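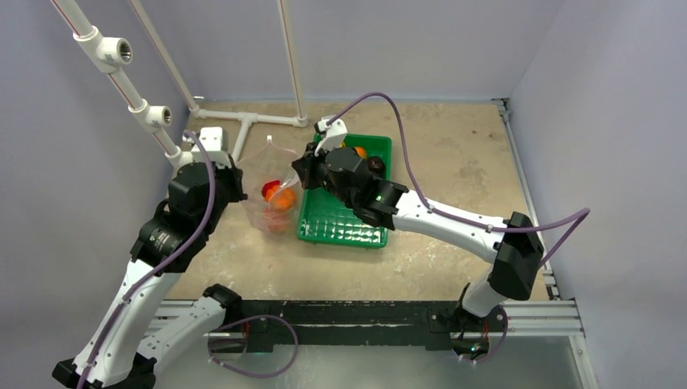 Zodirow, ref. 3659: saco transparente e tabuleiro verde

Conjunto Zodirow – frutas e legumes de brincar com tabuleiro e saco

O conjunto Zodirow reúne frutas e legumes artificiais para jogos de loja, de mercado e de arrumação. Vem com um tabuleiro de plástico verde, de bordos levantados, e um saco transparente com fecho cor-de-rosa. É distribuído em Portugal pela Prultirier e destina-se a jardins de infância, ludotecas e uso doméstico.

O que inclui
Pimento amarelo com pé verde
Manga em tons de laranja e verde
Beringela
Pêssego
Abóbora pequena cor de laranja
Cacho de uvas verdes
Fruto redondo roxo-escuro
Outras peças sortidas, conforme o lote
Tabuleiro verde
Saco transparente

O saco
O saco deixa ver o conteúdo sem ser preciso abri-lo. Leva algumas peças de cada vez e serve para as compras no jogo de mercado ou para separar o que vai para outra sala. Ao guardar, ponha primeiro as peças maiores e encha os espaços com as mais pequenas. Não puxe pelo fecho com o saco muito cheio. O saco também se vende à parte, em embalagens de 2.

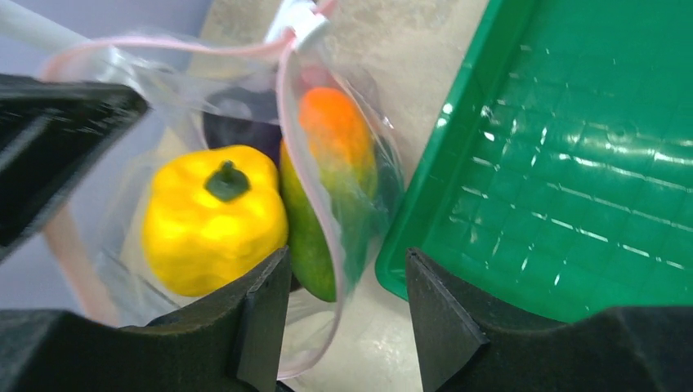

Pimento, manga e beringela no saco transparente

O tabuleiro
O tabuleiro tem o fundo em relevo e pode ficar na mesa durante o jogo, como banca, ou na prateleira, como arrumação. As peças entram e saem por cima, sem tampa. O tabuleiro vazio pesa 340 g.

Para transferir as peças do saco para o tabuleiro, ou ao contrário, trabalhe com o saco por cima do tabuleiro – as uvas e os frutos redondos rolam com facilidade.

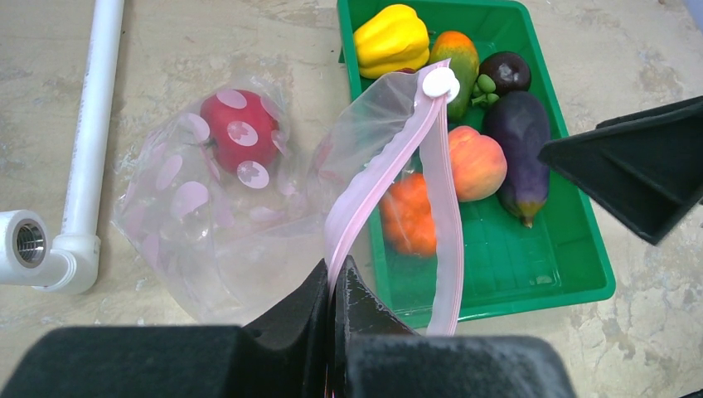

Limpeza e conservação
Limpe as peças e o tabuleiro com um pano húmido e sabão neutro. Não vão à máquina de lavar loiça. O saco limpa-se por dentro e por fora com o mesmo pano e deve secar aberto. Guarde o conjunto longe de fontes de calor e da luz direta do sol. As cores podem variar ligeiramente entre lotes.

Segurança
Produto decorativo e de brincar, não comestível. O saco não é um brinquedo: mantenha-o fora do alcance de crianças pequenas quando não houver um adulto presente.

Encomendas e entrega
Referência: 3659
Prazo de entrega: 5 dias úteis
Levantamento: armazém Brorkent, até às 17h00
Peças avulsas: sob consulta
Contacto para escolas: Ferhat Kahraman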